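Subject: Re: [claltbridge-tables] Oil or varnish for the long tables?
From: Piroska Szűcs
Date: 18th March
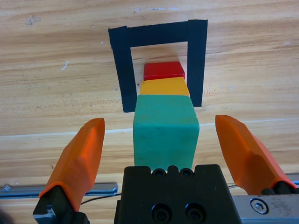 1. Finish

Oil, for my part. The top has faint scuffs and a few small marks, and there is one darker smudge on the grain. A hand sanding along the grain ought to deal with the scuffs. I can't promise anything for the smudge. Start with 120 grit, go on to 180, and stop there, or the oil won't take evenly.

Domingo Lagos wrote:
> We have 6 tables to do before the Trernport supper and I would
> sooner varnish the lot and be done with it. Barrientos has quoted
> us for 26 litres of floor varnish, which seems a great deal. Is oil
> really worth the bother? At Holevska we oiled ours and people
> complained the tops stayed sticky for a week.

Sticky tops nearly always come from too much oil left standing. Put it on thin, wait fifteen minutes and wipe off everything that will come off. Two coats, a day apart. A third in October if the tops look dry by then.

Varnish is harder wearing for the first couple of years, I agree. But when it chips you have to take the whole top back, and with oil you can rub down one patch and leave the rest alone.

2. Quantity

26 litres would do a dance hall. I think somebody at Barrientos has worked it out for the floor as well. Ask them to quote again for the tables only.

3. Rags

Lay oily rags flat outdoors to dry, or put them in a bucket of water. Don't leave them in a heap in the shed — they can heat up and catch fire without any help.

4. Who is doing it

Genalyn Padilla has a sander and is free in the evenings. Ivana Ulloa can lend trestles, but needs them back before the supper. Domingo, can you tell me which door will be unlocked?

Piroska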